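关于布鲁伦斯卡车间三号工位的情况说明

呈：雷斯特布里奇运营处
2021年4月4日

根据处里的要求，现将奥尔内蒂公司布鲁伦斯卡（Brurnunska）车间三号工位改为自动作业后的有关情况报告如下。本人列舍克·托卡日（Leszek Tokarz），原任该工位组长，现任工位监督员。本说明由本人独立起草，未经他人修改。

一、岗位沿革

三号工位自设立以来承担黑色模制件的摆放、按压与复位。改造之前，每班由两人面对黄色长台站立作业，一人负责摆放，一人负责核对。去年11月，公司发布通知，两人岗位改为一人，站立改为巡视，“操作”一词在岗位说明书中改为“监督”。什切潘斯卡（Szczepańska）女士在该工位工作多年，接到通知当日仍按时完成交接，并将自用的棉手套洗净后放回领用柜。手套至今在柜内，登记簿上未注销。

新设备进场后，监督员的首要职责是查看接触部位。夹爪与工件之间留有多少余地，过去凭手指判断，现在凭监视画面判断。本人起初不能适应，常在画面前不自觉地收拢右手。

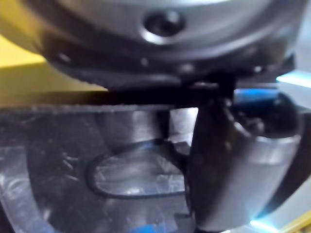
规程第912条规定，监督员在设备运行期间不得以手触碰工件，亦不得以言语指示设备。前半条本人始终遵守。后半条本人曾违反一次，当时说的是“慢一点”。设备未作反应，记录系统却将这句话录入当班日志，归类为“环境噪声”。本人已就此提交书面检讨。

二、作业情况

按照调度单，每一周期内双臂伸至台面上方，手指落于模制件之上，停留，退回。一班的定额为2,000次。设备第一个整月的日均数为2,369次，运营处曾发文表扬。表扬信的收件人一栏写的是“三号工位”，收发室不知应交给谁，最后放在了台子旁边的架子上。本人下班时将信取回，现存于个人抽屉，如处里认为应当归还设备，请予明示。

须报告的是，夜班期间监督员无事可做。规程允许静坐，不允许阅读。本人于是学会了辨认两只手的差别：左手抬起时略有迟疑，右手较为果断。维护人员认为这属于参数问题，并提出可以校正。本人在意见栏内填写了“暂不需要”，理由一格空缺，现补充如下：什切潘斯卡女士摆放工件时，左手也总是慢一些。
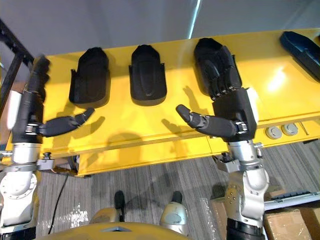 三、人员安置

什切潘斯卡女士调往成品库，负责标签核对。她于上月来过一次，事由登记为“领取个人物品”。她在黄线外站立10分钟，看设备完成了若干周期，随后问本人，它们夜里是否关灯。本人答复，照明由中央系统控制，设备作业不需要照明，灯是为监督员开的。她说，那就好。

离开前，她没有领取手套。本人提醒之后，她表示先放着，也许有人要用。本人依照规定告知，该工位已不再配发手套。她点头，在登记簿上签了名，签在“已阅”一栏，而应签的是“已领”一栏。该页本人未要求重填。

此后她每逢换班经过车间门口，会向里面看一眼。本人通常举手示意。有两次她也举了手，举的是左手。

四、意见与请求

运营处来函询问，三号工位的监督岗是否可以一并撤销，由中央值班室远程代管。从产量、差错与费用各项来看，本人找不到反对的依据，所附表格均已如实填写。

本人仅请求，在撤岗之前安排一次正式交接。依照奥尔内蒂公司惯例，交接应由双方到场，交方陈述工位状况，接方复述一遍，然后握手。接方由谁担任，请运营处指定。如无人选，本人可以向设备陈述，复述与握手两项从免。

登记簿、抽屉钥匙及领用柜内棉手套一副，届时一并移交。

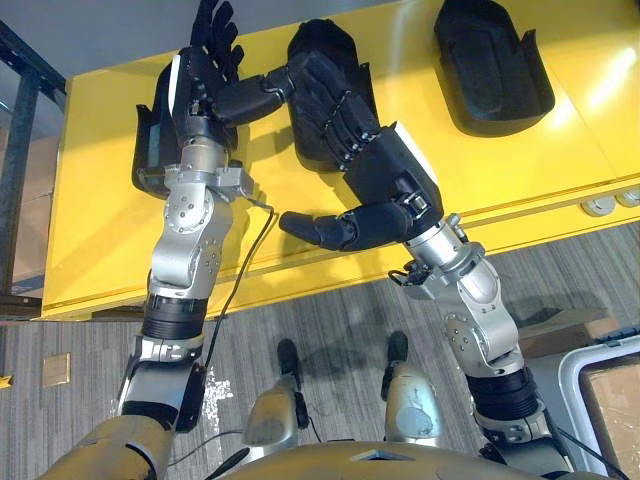
附图：布鲁伦斯卡车间三号工位，双臂位于黄色长台上方。

监督员 列舍克·托卡日（签字）

运营处批复：已阅。交接一事，请于本周内自行安排。灯暂不关。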